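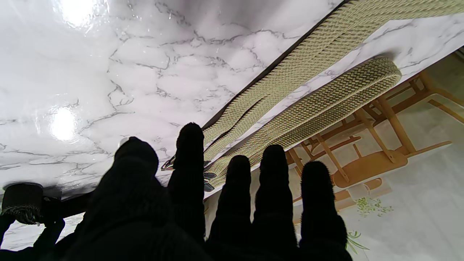 Figure 6. Wrist view of the gloved hand at the edge of the marble-patterned surface, with the braided strap and its dark metal pieces.

4.2 Strap trials

I ran these on the hand I built at the Besthorpe shared workshop, with a Driveck controller doing the finger timing. The strap was my own pick (I'd been bored stiff by foam blocks!) and it turned out to be a much meaner test than I'd planned. A braid bends wherever it likes, so every trial starts from a slightly different shape, and the small metal parts at the end throw little glints that my edge finder loves far too much. The shiny surface doesn't help either. In Figure 6 there are two bright glare spots on it, and I ended up masking anything that bright before the strap search even starts.
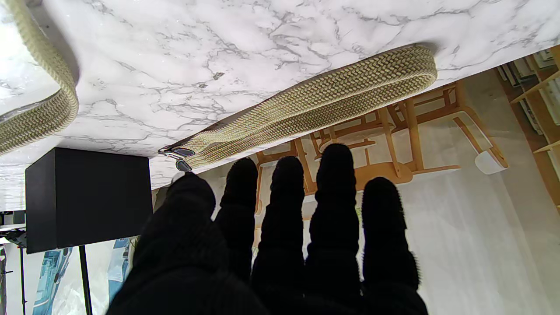 The glove stayed on for all 300 trials. It's plain black knit, a bit fuzzy, and I like how it grips, but those stray fibers soften the finger outlines and the Okuretti tracker gets jumpy about where a fingertip ends. I logged 299 trials in full; one lost its log when I filled up the disk (my fault, and I've left it out of the table). In 17 of the rest the tracker swapped two neighboring fingers, nearly always with the fingers close together. I retuned the Kozłowski filter in November and reran just those, with the settings listed in Section 4.3.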